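4.3 Lounge and waiting areas: table clearing

The Oria unit clears bottles from low tables between staff rounds. Lounge attendants no longer carry out the hourly table check. They prepare the area, answer hold requests and deal with anything left on the floor.

1. Set the area to ATTENDED on the wall panel.
2. Move armchairs back until the table can be reached from the front.
3. Select TABLE, then BOTTLE.
4. Stay within sight of the unit until the right gripper has closed.
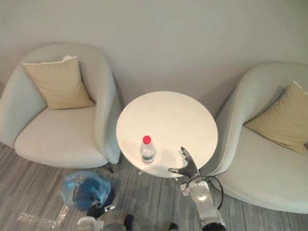
Photo: Pladilska Workplace Services

With a round table between two armchairs, approach from the front as shown, with the fingers open beside the bottle. Check that the arm cable can move freely over the chair.

CAUTION: Keep hands off the tabletop while the gripper is open.

Note: Bags and plastic sheeting on the carpet are not part of the TABLE task. The attendant logs them under code 22.

5. If the unit holds for 90 seconds, press RELEASE and clear the table by hand. Record the hold on the shift sheet.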